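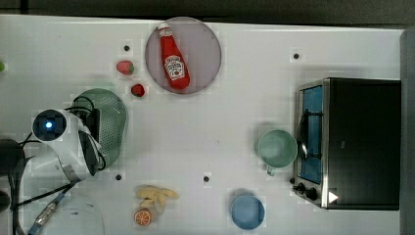
Bouteille de ketchup sur une assiette ronde, avec deux fraises factices.

Ketchup

Le ketchup est un condiment à la saveur aigre-douce, préparé le plus souvent à partir de tomates, de vinaigre, de sucre, de sel et d'épices. Servi froid avec les frites, les hamburgers, les œufs ou la viande grillée, il entre aussi dans la composition de nombreuses sauces chaudes. Son histoire est bien plus longue et bien plus voyageuse que ne le laisse supposer sa place modeste dans la porte du réfrigérateur : avant d'être rouge, le ketchup a été brun, noir, salé, parfois franchement marin !

Étymologie

L'origine du mot reste discutée. L'hypothèse la plus souvent retenue le rattache à un terme du min méridional, langue parlée dans le sud-est de la Chine et dans une partie de l'Asie du Sud-Est, qui désignait une saumure de poisson ou de fruits de mer fermentés. Le malais kecap (qui s'applique aujourd'hui en Indonésie à la sauce de soja) aurait servi de relais vers l'anglais. Les formes catchup, catsup et ketchup coexistent dans les textes anglais à partir de la fin du XVIIe siècle et du début du XVIIIe. Catsup s'est longtemps maintenu aux États-Unis avant de céder du terrain.

En français, le mot est masculin et s'emploie surtout au singulier. Au Québec, il sert aussi à nommer des préparations domestiques en morceaux, comme le ketchup aux fruits ou le ketchup vert, fait de tomates non mûres.

Histoire

Les premiers ketchups britanniques

Les marchands anglais qui fréquentent les ports d'Asie du Sud-Est découvrent des sauces fermentées, sombres et très salées, qui se conservent remarquablement bien en mer. De retour au pays, on cherche à les imiter avec ce que l'on a sous la main, et l'inventivité des cuisinières du XVIIIe siècle est réjouissante : anchois, huîtres, moules, noix vertes, champignons, échalotes, bière éventée, vin blanc, macis, clou de girofle. Le ketchup est alors une famille de liquides assez fluides, dont on ajoute une cuillerée à un ragoût ou à un jus de viande.

Le ketchup de champignons est celui qui a connu la plus belle postérité. Les champignons, couverts de sel, rendent leur eau pendant un ou plusieurs jours ; le liquide recueilli est ensuite bouilli avec des épices, puis filtré et mis en bouteille. On en trouve encore au Royaume-Uni, et il donne à une tourte au bœuf une profondeur étonnante. Le ketchup de noix, presque noir, se prépare avec des noix cueillies avant que la coque ne durcisse.

L'arrivée de la tomate

La tomate, venue d'Amérique, met du temps à gagner la confiance des tables anglo-saxonnes. Une recette de ketchup de tomate est publiée en 1812 par James Mease, médecin et horticulteur de Philadelphie, qui appelle encore le fruit « pomme d'amour ». Sa préparation ne contient ni sucre ni vinaigre et ressemble peu au produit actuel. Les recettes se multiplient ensuite dans les livres de cuisine américains, avec des dosages très variables d'une maison à l'autre.

La cuisson longue des tomates étant une tâche pénible, la vente en bouteille rencontre un vif succès au cours du XIXe siècle. La qualité laisse pourtant à désirer : certains fabricants emploient des rebuts de conserverie, des colorants et divers conservateurs, dont le benzoate de sodium. Au début du XXe siècle, le débat sur la pureté des aliments pousse une partie de l'industrie à changer de méthode. Des tomates plus mûres, riches en pectine, et une proportion plus forte de vinaigre et de sucre permettent de se passer de conservateur. La sauce y gagne du même coup l'épaisseur et le goût que nous lui connaissons.

Fabrication

Les tomates sont lavées, triées, broyées et chauffées, puis passées au tamis afin d'éliminer la peau et les graines. La pulpe obtenue est concentrée par évaporation. Hors saison, les usines partent généralement d'un concentré, qu'elles diluent. On ajoute ensuite le vinaigre, le sucre ou un sirop, le sel et les aromates : oignon, ail, clou de girofle, piment de la Jamaïque, cannelle, graines de céleri, selon des formules que les fabricants gardent volontiers pour eux. Le mélange est homogénéisé, débarrassé de ses bulles d'air et conditionné à chaud.

À la maison, le principe est le même et l'odeur qui envahit la cuisine vaut à elle seule le déplacement. Dans son recueil Le Rouge et l'Aigre, l'autrice culinaire Lucrezia Mazza propose une version pour 3 kilos de tomates bien mûres, cuites à petit feu avec 2 oignons, du vinaigre de cidre, du sucre roux et un bâton de cannelle. Elle recommande d'ajouter le sucre en fin de cuisson, quand la purée a déjà épaissi, car le fond attache vite.

Un fluide singulier

Les physiciens aiment beaucoup le ketchup, et on les comprend ! C'est un fluide non newtonien : sa viscosité dépend de la contrainte qu'on lui applique. Au repos, les particules de tomate en suspension et les pectines forment un réseau qui se comporte presque comme un solide, et la sauce refuse de quitter le goulot. Dès que la contrainte dépasse un certain seuil, ce réseau se défait et l'écoulement commence, souvent avec un enthousiasme que le convive n'avait pas prévu.

On parle de comportement rhéofluidifiant lorsque la viscosité diminue avec la vitesse de cisaillement, et de thixotropie lorsqu'elle dépend aussi de la durée de l'agitation. Le ketchup présente les deux. Secouer énergiquement la bouteille fermée avant de servir est donc une excellente idée. Pour apprécier la consistance, l'industrie se sert notamment du consistomètre de Bostwick, une simple auge graduée, munie d'une petite vanne, dans laquelle on mesure la distance parcourue par la sauce en 30 secondes.

Conditionnement

La bouteille en verre à col étroit s'est imposée à la fin du XIXe siècle. Elle laissait voir le produit, argument de poids à une époque où l'on se méfiait des falsifications, et limitait le contact avec l'air, responsable du brunissement de la surface. Les flacons souples en plastique se sont répandus dans la seconde moitié du XXe siècle, suivis des modèles conçus pour reposer sur leur bouchon. Les sachets individuels, omniprésents dans la restauration rapide, forment une catégorie à part, avec ses adeptes et ses collectionneurs.

Usages et variantes

Au Japon, le ketchup assaisonne les spaghettis napolitan, sautés avec des oignons, des poivrons et des saucisses, ainsi que le riz de l'omurice, enveloppé dans une omelette. En Allemagne, il entre dans bien des recettes de la sauce qui nappe la currywurst. Aux Philippines, le ketchup de banane, sucré et teinté de rouge, accompagne le poulet frit et se retrouve dans les spaghettis de fête. Sa mise au point est généralement attribuée à la chimiste María Orosa, qui cherchait à valoriser les fruits locaux. Au Canada, les croustilles au ketchup comptent parmi les saveurs les plus aimées du pays.

Il sert également de base à la sauce cocktail, relevée de raifort, à certaines sauces barbecue et à plusieurs adaptations occidentales de la sauce aigre-douce. Mélangé à de la mayonnaise, il donne une sauce rosée connue sous quantité de noms, de l'Argentine à l'Islande.

Conservation

L'acidité du ketchup freine le développement des micro-organismes. Une fois la bouteille entamée, le réfrigérateur préserve mieux la couleur et le parfum. Les versions allégées en sucre ou en sel, ainsi que les préparations domestiques, sont plus fragiles et se gardent au froid. Une légère séparation de l'eau, appelée synérèse, est sans danger ; il suffit d'agiter le flacon.

Voir aussi

Concentré de tomate
Garum
Rhéologie
Sauce Worcestershire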